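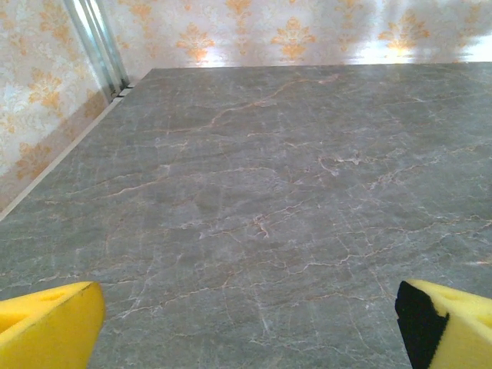 ## Where we've got to with the grippers

This is the June update on the Bindis grant, and it's a cheerier one than the last! We've spent nearly all of it on the fingers, so if you were hoping for news on the controller you'll find a short bit at the end and not much more.

We're comparing two sets of pads on the same arm (the Indilix one, which is still behaving itself). Both go through the same job list, on the same tabletop with its marble pattern, with the damask wallpaper behind. I know the wallpaper made a few of you laugh at the review meeting, but I'm keeping it. A plain white booth flatters the wrist camera, and the homes we want to end up in aren't plain white booths. All those thin veins on the table give the object finder a proper fight as well, and when it wins there I believe it.

The grant paid for 3,000 pick attempts. We've logged 3,576, mostly thanks to Diệp, our little scheduling script, which now restarts itself after a dropped connection and carries on through the evening without me. I used to drive back in for that. I don't miss it.

What I've learnt so far:

- Wide, soft contact forgives a lot. If the arm comes in slightly off, a pad with some give still gets a decent hold on the thing.
- Thin stuff is still our weak spot. Wire, handles, anything with a narrow edge: the fingers meet on it nicely and then it turns in the grip.
- Black pads wear faster than I budgeted for. I've moved 50 pounds over from the cable line to cover spares, and I hope that's all right with you.

The job I'm fondest of is the awkward pair, a blue plastic goblet and something made of gold wire, set down close together.
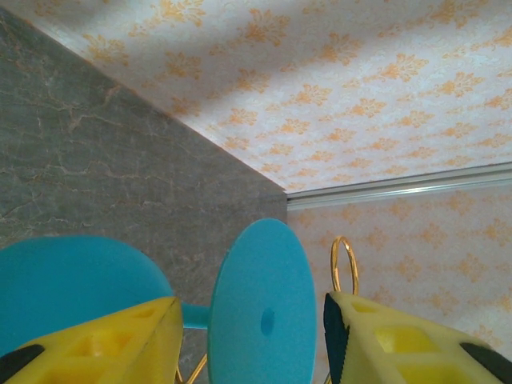 With the goblet on its side the arm has to choose between the bowl, the stem and the base, and each of the two pad sets has its own favourite. The Bronen pads nearly always do better on the bowl. Ours prefer the stem, and when they get it they hold it very well, but they're fussy about the angle and I'd like them to be less so. The wire is a nuisance for both (see my moan above), and if one strand is lying under the goblet the two can come up together, which we've been marking as a fail.

I did think about making that a half mark. I decided against it, partly to keep the tables simple and partly because I'd never stop arguing with myself about what counts as half.

The wrist camera has been fine up close. It's less happy when strong light lands on the back wall, and I've started noting the time of day against each batch so we can see whether the late afternoon ones really are worse or whether I'm just tired by then.

On the controller: the new release is installed on the spare unit and I've run the safety checks, but I haven't swapped it in. I don't want to change two things at once in the middle of a comparison.

Still to do before the next report: finish the thin-object batch with both sets, write up pad wear properly with the dates of each change, and send you the raw logs in a form that opens without my laptop. I'd also like a quick yes or no on the spares money when you get a minute, as the supplier is slow and I'd rather order early.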